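La Comisión de Defensa aplaza el relevo de los radares de costa y pide nuevas pruebas

La Comisión de Defensa acordó aplazar la votación sobre el programa Lalline, con el que el Ministerio pretende sustituir los radares de vigilancia costera en servicio. El texto aprobado condiciona el desembolso del segundo tramo, de 385 millones, a la entrega de un informe técnico independiente sobre la disponibilidad de los equipos ya instalados.

El programa contempla 9 estaciones fijas y un centro de fusión de datos. La fabricación de las antenas corresponde a Cisteck, adjudicataria principal, mientras que Havell suministra los procesadores de señal y el software de seguimiento. Según la documentación remitida a los diputados, 7 de las estaciones tienen concluida la obra civil, pero solo dos han superado la recepción provisional.

El diputado Hernán Escobar, ponente del dictamen, señaló que los ensayos de aceptación se efectuaron con mar en calma y blancos cooperativos. «El pliego exige detección de embarcaciones de baja sección radar con mar gruesa. Ese ensayo no consta en el expediente», afirmó. Escobar solicitó además que se aporte la tasa de falsas alarmas por estación, desglosada por mes.

El general Heriberto Ospina, director del programa, defendió ante los diputados la continuidad del calendario. Explicó que la demora en la recepción obedece a la integración con la red de mando, cuyo protocolo de enlace fue modificado después de la adjudicación, y sostuvo que la interrupción de los pagos obligaría a renegociar los plazos con los subcontratistas. Ospina cifró en 3000 las horas de funcionamiento acumuladas por los prototipos, sin averías que hayan requerido el reemplazo de un módulo transmisor.

La cifra fue cuestionada por Alcides Rivadeneyra, vocal de la oposición, quien indicó que el cómputo incluye periodos en modo de espera. A su juicio, la disponibilidad operativa debe calcularse únicamente sobre horas de emisión. El Ministerio se comprometió a remitir los registros primarios en el formato que determine la secretaría de la Comisión.

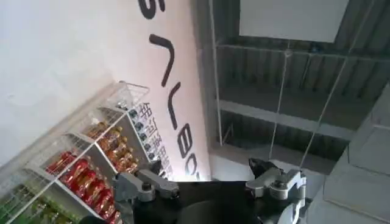 El informe independiente se encargará a la consultora Shek, que ya auditó la fase de definición. El equipo estará dirigido por el ingeniero Bartosz Olszewski y deberá repetir las medidas de alcance en dos emplazamientos, uno de ellos expuesto a mar abierto. También revisará el plan de repuestos y el coste de sostenimiento previsto para el ciclo de vida completo. Las conclusiones se presentarán en abril.

Entretanto, los radares antiguos seguirán en servicio con una prórroga del contrato de mantenimiento. Ngân Triệu, responsable de soporte de Havell, informó por escrito de que la empresa mantiene existencias de tarjetas procesadoras compatibles con ambos sistemas.

El acuerdo de aplazamiento, fechado el 30/12/2024, no afecta a las obras del centro de fusión de datos, financiadas con cargo al primer tramo.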